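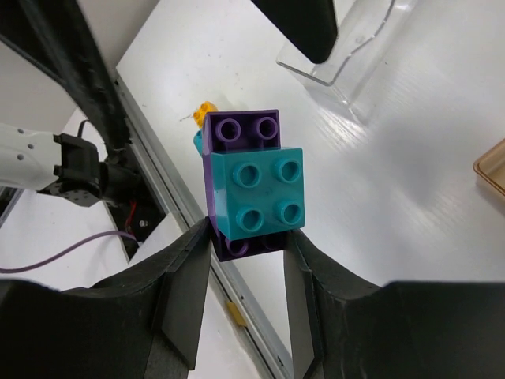 Big toy bricks in teal and purple.

Magnus Dalgleish has the kettle on before I have my coat off, and he apologizes for the stairs, the weather and the biscuits, in that order. The toy library in Clultville sits over the old Ogilvie shoe shop, up two flights with a turn in the middle, and he has been carrying boxes up them since he took the place on. "You get used to it," he says. "Your knees don't, but you do."

For anyone who hasn't been, it works much like a book library. Families pay a small yearly fee, pick out what they like and bring it back in three weeks. There are 663 toys and games in the catalog, which Magnus still keeps on cards, in long drawers, in his own very upright handwriting. His niece put the whole lot on a computer for him one April and he was grateful, he tells me, and he went right on with the cards.

"I like to see who had it last," he says. "There's a wooden farm in there that a little girl took home five times running, and now she's in here with a baby of her own. It's all on the one card. I showed it to her and we both had to go and stand by the window for a bit."

He came to it sideways. He was a piano tuner for most of his working life, driving between farmhouses and church halls, and he says the two jobs have more in common than you'd think. People hand you something they are fond of and a bit embarrassed about. A piece has always gone missing. And the children follow you around asking what everything is for.

I ask what gets borrowed most, expecting him to say puzzles, and he laughs and shakes his head. Puzzles sit. Parents admire them and put them back. The building bricks hardly touch the shelf, the big chunky ones most of all, and so does a board game called Brindo that I had never heard of, in which (as far as I could follow) you run a ferry company and lose all your money in fog. The library has two copies, and there is a waiting list for both.

"The rules are terrible," he says happily. "Page three contradicts page two. Every family plays it differently and they all come back and tell me the right way. I've stopped arguing."

We talk for a long while about cleaning, a subject on which he has opinions. Bricks go into a mesh bag and through warm soapy water, then out on towels overnight. Dolls' clothes get washed by hand. Anything with a battery is wiped with a cloth and listened to, and he does mean listened to, holding it up to his ear the way he must once have leaned into a piano. He caught a music box going wrong that way last winter and had it apart on this same table.

Floris, the library cat, walks across the card drawers while we talk and is lifted down and walks across them again. She came with the building. Almost every child who signs up asks if she can be borrowed too, and Magnus has made a card for her with nothing written on it.

Does he think about stopping? He takes his time over that one, and pours more tea that neither of us needs.

"My sister asks me every Christmas," he says. "I tell her I'll think about it when the shelves are tidy. You can see how that's going."

There's a knock downstairs then, a boy with a box under his arm and his father a few steps behind, and Magnus is already on his way down to help them with the door.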